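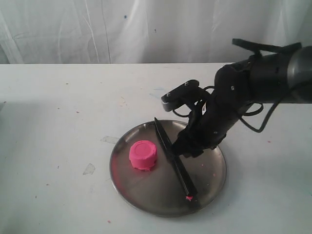 The hand on the knife, with the pink dough on the tray. Workshop Tundemetti, December.

Norbert Oravec shares the workshop with two other builders, and his table stands in front of a white cloth. "The cloth is only a bed sheet," he says. "I should iron it one day."

He has worked on the arm for 22 months. The hand was the longest part, and he made the cables for the fingers 3 times. "At first they were too short. When the wrist turned, they pulled out."

Why dough? "It is soft, and it keeps the mark of every mistake. With wood I would learn less."

Yaowalak Rojanasak writes the control program, mostly after nine in the evening. For her, the handle is the difficult thing. "It is only slightly thicker than the blade, so the fingers must close slowly. I have 61 versions of this one grip saved."

They would like to try a spoon next, but Norbert first wants to change the wrist bearing.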